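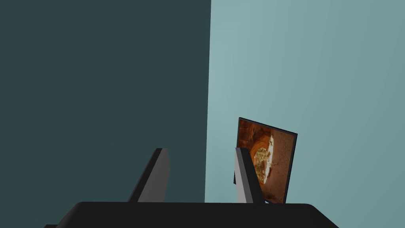 Rendered interior: dark wall, pale wall and a tilted picture with a thin black edge.

About Dandanard

Dandanard is an independent testing laboratory for blood clotting and platelet function. We receive samples from hospitals, outpatient clinics and research groups, run the requested tests, and return a written report to the ordering clinician. We do not see patients, prescribe treatment or sell test results to third parties.

The laboratory was set up by Ayten Altıntaş, who remains its director. Her earlier work was in hospital laboratories, where clotting tests beyond the routine screen were sent out one at a time to different places, and the results came back in different units and formats. Dandanard was started to do that second level of testing under one roof, with one report.

What we test

Our work falls into four groups.

Screening tests. Prothrombin time, activated partial thromboplastin time, thrombin time and fibrinogen. Most clients run these locally. We repeat them on every specimen sent for a factor assay, so that the screen and the assay come from the same tube.

Factor assays. Single-factor activity levels for factors II, V, VII, VIII, IX, X, XI and XII. Factor XIII is tested separately. Factor VIII and IX can be measured by one-stage clotting assay, by chromogenic assay, or both. The order form asks which is wanted. If the patient is receiving a modified factor product, the name of the product must be written on the form, as some products read differently in the two methods.

Von Willebrand testing. Antigen, platelet-binding activity and collagen binding. Multimer analysis is run in batches and takes longer than the rest of the panel.

Inhibitor testing. Mixing studies and inhibitor titers, reported in Bethesda units. A specimen with a measurable inhibitor is repeated from a second aliquot before the result is released.

We do not offer genetic testing. Requests for gene sequencing are returned to the sender with the specimen kept frozen until we have instructions.

How the laboratory is organized

Specimens come in through Receiving, where each tube is checked for fill level, clots and labeling. A tube that is underfilled, clotted or unlabeled is rejected and the client is called the same day. Receiving opens at 7 a.m. Deliveries that arrive before that go into the monitored drop box at the side entrance on Temereck Street, which is for frozen plasma on dry ice only. Whole blood must not be left there.

The main bench handles screening tests and factor assays. The special bench handles von Willebrand work and inhibitors. Platelet function testing has its own room close to Receiving, as those samples cannot be frozen and have to be tested within a few hours of the draw. Platelet studies are therefore by appointment and limited to clients near enough to deliver by hand.

Results pass through two reviews. The technologist who ran the test checks controls, calibration and dilution curves. A second reader, who was not at the bench for that run, checks the numbers against the clinical details given on the form. If the form has no clinical details, the second reader can still release the result but cannot add an interpretive comment. This is the most common reason a report goes out without one.

Our records system

Orders, worksheets and reports are held in Celesent, the laboratory information system we moved to in November. It replaced a paper worksheet and a separate reporting program. Clients with an account can see the status of a specimen at each step: received, in process, in review, released. Reports can be downloaded or sent by fax. Printed copies are still mailed on request.

Some older reports were not carried over in searchable form. They have been scanned and can be supplied, but the request has to come in writing with the patient's name, date of birth and the approximate period of testing.

Figures

The laboratory has 40 staff, most of them bench technologists. It serves 75 client sites. In the last reporting year it completed 671 inhibitor titers and 760 von Willebrand panels. Screening tests are not included in these totals -- they are run alongside other work and are not counted as separate orders.

Quality and limits

Every assay is run with normal and abnormal controls at the start of the run and again after a reagent change. Reference ranges were set locally for adults. For infants and children we use published ranges, and the report says so. Clients should keep in mind that several clotting proteins are lower in newborns, and that factor VIII and von Willebrand factor rise with stress, exercise, inflammation and pregnancy. A single result within range does not always rule out a mild deficiency, and a repeat draw may be suggested.

Anticoagulant drugs affect many of our tests. Heparin and direct oral anticoagulants are the usual cause of mixing studies that cannot be interpreted. The form has a space for current medication. Please fill it in even if the answer is none.

Training

We accept a small number of trainees through the Dhillon placement, a bench rotation for laboratory science students in their last year. Trainees start in Receiving, then move to the main bench. They do not release results. Applications go through the student's own program and cannot be made to us directly.

Contacting us

Clinicians and laboratories can reach the bench by telephone during working hours. Have the specimen number ready. Questions on sample preparation are best asked before the draw; the handling sheet sent with each supply order covers tube type, spin times and freezing.

Patients who want a copy of their results should ask the clinic that ordered the test. If the clinic has closed or cannot be reached, write to the laboratory with proof of identity, and the records desk will reply by mail.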